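Gripper kit for play kitchen tasks: is the Kimow worth it over the Uro?

Home > Robots and automation > Kits and parts

Posted by slowgear_52
May 7, 2020

Hello everybody. Please excuse my English, I will try to be exact.

I have a small arm at home and I want to buy a two-finger gripper kit for it. My plan is to work with a toy kitchen for children: open the doors, move light plastic dishes, press the buttons, turn the faucet knob. I have read the pages of two kits, the Kimow parallel gripper and the Uro Starter, and I still cannot decide.

The Kimow costs more. With the mounting plate and the cable set it comes to 300 dollars at the shop Pelletier, and the Uro is cheaper but the fingers are sold apart. My questions are these:

Is the force setting of the Kimow fine enough for thin plastic? I am afraid to break a handle.
Is it possible to change the fingers without taking off the whole wrist?
Does anybody use the Gisik software with it, or only the program from the maker?

I do not need high speed. I need that it does the same movement many times and does not lose its zero position. My arm can carry the weight of both kits, I have checked this already.

Thank you for your time.

Comments on this post
pinwheel_ok: What arm is it? The plate of the Kimow has a different hole pattern on the older version.
slowgear_52: It is the new pattern, I measured it. Thank you for the warning.

Posted by bench_and_bolt
Marked as helpful by 6 members

I own the Kimow since last year and I use it for almost the same thing, so I can answer the three points. English is also not my first language, so we are in the same boat.

Force. There are 20 steps in the setting. For toy handles I stay on the lowest steps and I have never broken one. What I did break was a small button, and this was my mistake in the height and had nothing to do with the force. The gripper only controls how hard the fingers close. If the arm pushes down too much, the gripper cannot save you. Please remember this when you write your first program.

Fingers. Yes, you can change them with the wrist in place. Each finger is held by two screws from the side. The key in the box is too short — buy a longer one. After each change you must run the zero routine again, also when you put back the same finger. I forgot it one time and the fingers closed with a small gap, and I searched for the fault a whole evening.

Gisik. It works, but you need the plug-in from April. The version before it reads the open width wrong. The program from Kimow is simpler for the first week, and later you will want Gisik for the repeated movements, where you can save a position with a name and call it again.

Now some things which are not in your questions. The standard fingers are thick blocks. For a door handle this is a problem, because between handle and door there is not much room. You have to come from the front with the fingers open, one on each side of the handle, and close slowly. If you come from above, you will touch the door before you have the handle. The thin fingers cost extra and I recommend them, although I worked without them for a long time.

Also fix the toy kitchen to the floor or to a wall. It is light and it walks away a little with each pull, and after an hour all your saved positions are wrong. I lost more time to this than to any setting of the gripper.

About the zero position: I made 1000 open and close movements before I trusted it, and I measured the gap before and after with a caliper. I could not find a difference. My measuring is only as good as my caliper, of course.

The manual is the weak side. The drawings are good but the text is poor, and the chapter on the cable is missing one step. The cable must have a loop at the wrist, or it pulls on the plug when the wrist turns.

Posted by turnipfan

just get the uro and print the fingers yourself. mine works fine

Posted by kettle_north

I had the Uro and sent it back, so I will give the other side. It is not a bad product. The motor is quiet and the closing is smooth. But the lowest force was still too much for the soft plastic cups I had, and they got a fold in the side. With hard plastic I had no problem at all.

If you print the fingers, like it was said, put some rubber on the inside. Printed plastic on a shiny toy handle slides.

Pelletier took it back without discussion, only the shipping I had to pay. So if you are not sure, order there, test it for a weekend on your own kitchen and keep the box in good order.
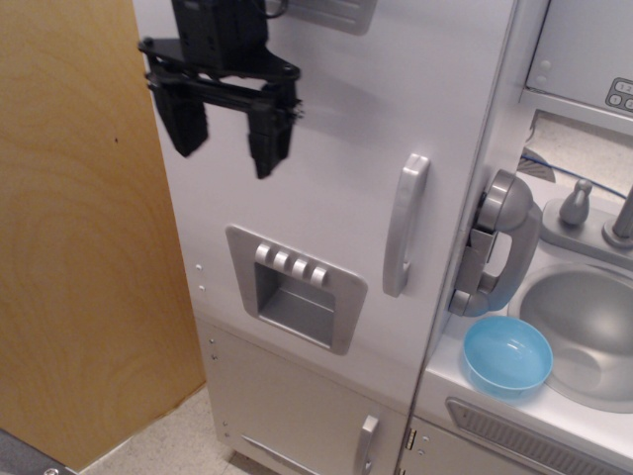 One more point on the price. The Kimow comes with the plate and the Uro does not, so add this to your sum before you compare. I would also ask the shop which finger set is in the box at the moment, as the product page did not say it clearly when I ordered.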